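Fivau Packable Rain Hat, item 3615

We love a hat that can live in a coat pocket and still look good when the sky opens up! The Fivau folds flat, weighs 90 grams and comes back to shape with a quick shake - no steaming, no fuss.

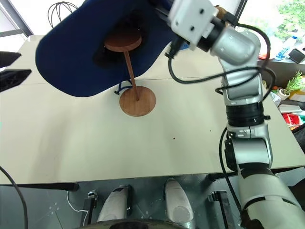 Nikola Walczak: Wore mine all through February, on the ferry and on the dog's long walks, and my glasses stayed clear. I'd go up a size if you have thick hair.

Good tip, and the medium and large do run close. Measure just above the ears and add 2 fingers of room if you like to wear a thin beanie underneath (plenty of us do).
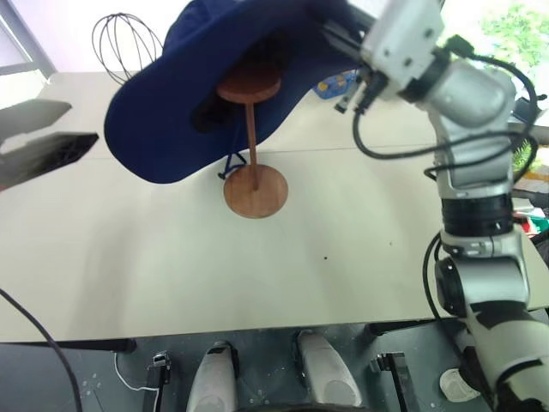 Wash it cool with a mild soap and let it dry in the shade. The Premska lining is soft from day one, and spare linings are listed under Care and Parts.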